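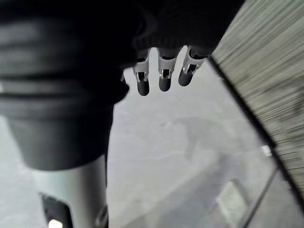

Blog > Days Out > Robots

Last updated: 1 Mar 2018

I went to the open day at Furis last week. They have the ground floor of a building on the Fotolwood industrial park, between a tile wholesaler and a place that does windshields. I had signed up by email back in May and then forgotten, so when the reminder came I nearly didn't go. It was a two-hour drive each way and parking was 2 dollars, coins only.

I've been to a few of these. Usually there is a talk, then a video, then a robot behind a rope that waves. This one had a talk too, but it was short, and after that they let us into the work area and ran the machine for most of the afternoon.

Visitors went in groups of 20. My group had a lot of people from building supply companies, a couple of retired engineers, and two nursing students who asked better questions than the rest of us. We had to put phones on silent and stay behind a line of tape. A woman from the company stood at the front and talked through what was going on. She had a microphone and didn't need it.

The subject of the day was household handling. Furis started out doing packing machines, and the home work is newer. The project is called Erwood. The idea is that a robot should be able to pick up the ordinary things people own, where people leave them. She said factory parts are easy by comparison, as they turn up in the same position every time and someone has already decided what shape they are.

For the bathroom part they used a vanity with a stone top and a proper sink set in it, a black faucet, a cup with a toothbrush in it, and a little vase with a fake flower. It looked like a guest bathroom in a new house. The toothpaste was lying on the counter in front of the sink.

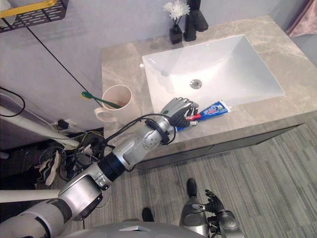 The hand on the toothpaste, holding it by the crimped end.

I had expected it to go for the middle of the tube. I asked about the crimped end and was told that the flat part gives the fingers something that doesn't change shape much, while the middle of a tube is different every day depending on how much is left. That made sense to me. I squeeze from the middle at home and have been told off for it plenty.

The thing I noticed most was how slow it is. The arm comes in, stops, shifts a little, stops again, and then the fingers start to close. From the tape you can't see what it is waiting for. One of the engineers next to me kept checking his watch. I didn't mind the pace, and if one of these were working near my mother I would want it slow.

It is also quieter than I thought it would be. There is a whine when the arm changes direction and not much else. The air conditioning was louder.

They had a screen on the side wall with the views from the robot's cameras, including the small ones down by the hands. I spent a lot of my time looking at that. The close views are blurry, and when the hand has hold of something it takes up a big part of the picture. I asked if that was a problem. The answer was that the close cameras are there for the last little stretch, when the camera higher up can't see past the robot's own fingers.
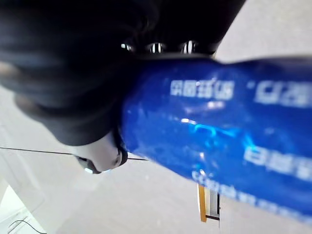 Hand camera view with the blue bottle. The white print on it was too blurred for me to read.

After a break (coffee, decent, and a tray of lemon bars that went fast) there was a question session. These are the ones I wrote down.

Price. They would not give one. The only number I heard all day was 800 dollars, and that was for a replacement set of fingertips. One of the nursing students said "for fingertips?" out loud.

Data. They keep a log of every attempt at picking something up, good or bad. There were 435 in the set they were using that week. They said the bad ones are looked at first.

Water. The sink was not plumbed in. They do plan to work with running water, but they want the hands sealed better before they try.

Safety. There is a stop button at the desk and a second one that a staff member carries. Somebody asked to press it and was told no.

When. No date. A care home group called Hrynyshyn is supposed to get a unit on trial, and that has slipped once already. I liked that they said so.

My own view hasn't moved a great deal. I still think a robot that tidies a bathroom by itself is a long way off for normal people. What I can picture now is one handing things to a person who can't reach or can't grip. My father had bad hands for his last few years and a toothpaste tube was a real struggle for him. I thought about that on the way home more than I thought about the engineering.

If you want to go, they are planning another open day and you sign up by email like I did. Wear comfortable shoes, there are no chairs in the work area. Bring coins for the parking. The restroom is back by the front desk and you need to ask for the key.

Comments

gravelpit_ron
I was in the morning group. We got the bottle but we didn't get the toothpaste, so thanks for the picture. Agree about the lemon bars.

Tansy
My sister is an occupational therapist and she says the same thing about gripping. Tubes and lids are what people ask for help with. Did they say anything about opening caps?

Blog author
Tansy, it came up at the end. They are working on screw caps but didn't show it.

mw_fields
Is it OK for kids? Mine is nine and robot mad.

Blog author
I didn't see an age limit on the form, but it's a lot of standing still. I would email them first.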